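Pledmont Athletic Ground — Pre-Match Safety Checklist With Comments
Soccer, home fixtures, August round

Completed before gates opened. Items are marked OK, ACTION or N/A. Anything marked ACTION has to be closed or signed over to the match-day lead before kickoff.

PITCH AND SURROUNDS

1. Playing surface free of holes, stones and glass — OK
Comment: Soft patch near the north corner flag is firmer than last month. Sand top-up has held. Check again after rain.

2. Sprinkler heads below grass level — ACTION
Comment: Head 23 was standing proud of the turf on the east touchline. Pushed down and capped. Needs a new spring; the Drokix part is on order.

3. Goals anchored and level — OK
Comment: Both goals pulled by hand from the crossbar and did not shift. Net clips replaced on the south goal, left post.

4. Portable training goals chained away from the pitch — OK

5. Corner flags at legal height, tops blunt — OK

6. Run-off clear on all sides — ACTION
Comment: Guerra advertising boards behind the south goal were too close to the line again. Moved back and weighted. Installer to be told the boards go on the painted marks, not in front of them.

SPECTATOR AREAS

7. Stand steps and handrails — OK
Comment: Rail by seat 79 tightened. Paint on the step edges is wearing thin but can still be seen from the top row.

8. Exit gates open outward and are unlocked — OK
Comment: Gate 2 sticks at the bottom. It opens with one push, so passed for today. Hinge needs to come off and be reset before the cup game.

9. Walkways free of cables — OK
Comment: PA cable now runs under the rubber cover the whole way.

10. Floodlights tested — OK
Comment: Full brightness at 5:40 p.m. No flicker. Backup lighting in the stand came on when the main switch was thrown.

FIRST AID

11. First aid kit stocked and sealed — ACTION
Comment: Cold packs below the minimum. Two borrowed from the youth section, to be replaced.

12. Defibrillator in cabinet, ready light green — OK
Comment: Sastix unit. Pads are in date.

13. Ambulance access clear from the road — OK
Comment: One car moved from the hatched area. Cone put out.

CHANGING ROOMS

14. Floors dry, drains running — OK

15. Benches and hooks secure — OK
Comment: Hook 31 in the away room is missing. Screw hole filled, no sharp edge left.

16. Kit and linen folded and off the floor — OK
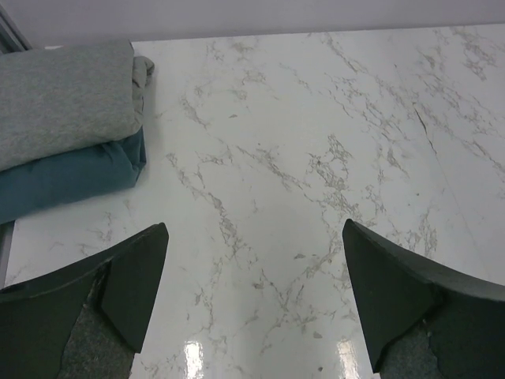 Item 16: folded fabric on the marble-patterned tabletop, gray piece on top.

17. Hot water temperature at showers — ACTION
Comment: Home side fine. Away side slow to warm up. Mixer valve to be looked at before the next fixture.

OPEN ACTIONS CARRIED FORWARD

Item 2, sprinkler spring — grounds
Item 6, board positions — commercial
Item 11, cold packs — first aid lead
Item 17, mixer valve — plumbing contractor

Gate 2 hinge is not an open action but stays on the watch list. Return the signed copy to the office tray by the end of the match.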